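4/12/20
Workshop notebook, display table

Sunday, quiet, so I took the white table for the flower work. The order from Kullthorpe is for table arrangements, artificial flowers only, and Kamran Mirzaei wants one sample set which we can repeat without thinking too much. I write here how I sorted the stems, because last time I kept it only in my head and in December we are always in a hurry.

The Zulolent box was packed very tight. I laid the stems flat, heads to the back and ends towards me, and left them like this while I made tea. I find it much easier to choose when everything is lying down. In the vase one sees only the front flowers.

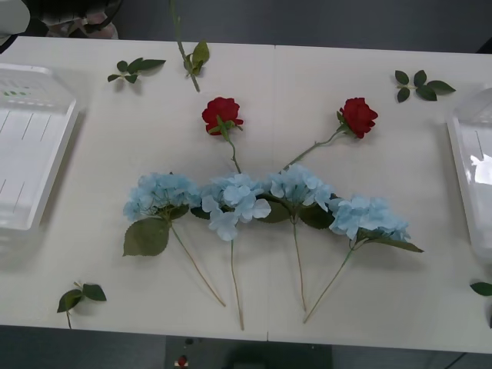 Photo: workshop notebook, Kullthorpe sample set

The two red roses I put behind the blue ones, to see the colours together. I was afraid the red would be too strong against such a pale blue, but I like it. The hydrangeas are wide and they touch each other already on the table, so in the vase they will push the roses out if one is not careful. My plan is roses first, then the blue around them. Kamran prefers the opposite order. We will try both and compare.

Stems: the rose stems are thin and go under the hydrangea heads easily. The hydrangea stems are long. I do not want to cut them before we decide on the vase, a cut stem is 3 lost minutes and one lost flower if the customer changes the height. For Nikzad we cut too early and I still remember it.

Leaves: the loose pieces I keep on the table until the end. They are useful for covering a gap at the rim. A short sprig with small oval leaves is the best for this, it lies nearly flat and one can bend it over the edge. The folded lighter ones I would use lower down, where less light comes. The yellow-green beside the dark green looks a little cheap to me if they are at the same height, but this is my taste.

Vase: the white plastic one with the frosted body and the square rim with round corners. I prefer it to a round opening, the stems can lean into a corner and stay there. Frosted is also kind to us, as the stems inside do not have to be so tidy. 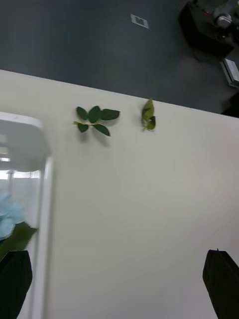 To do

Ask Kamran about the final height before any cutting.
Try roses first, then hydrangeas first, same vase, same side to the window.
Write to Virar for the price of 474 more hydrangea stems, same pale blue. Ask if the shade is the same in each box.
Put the spare leaves in a flat tray, not in the bag, they get folded there.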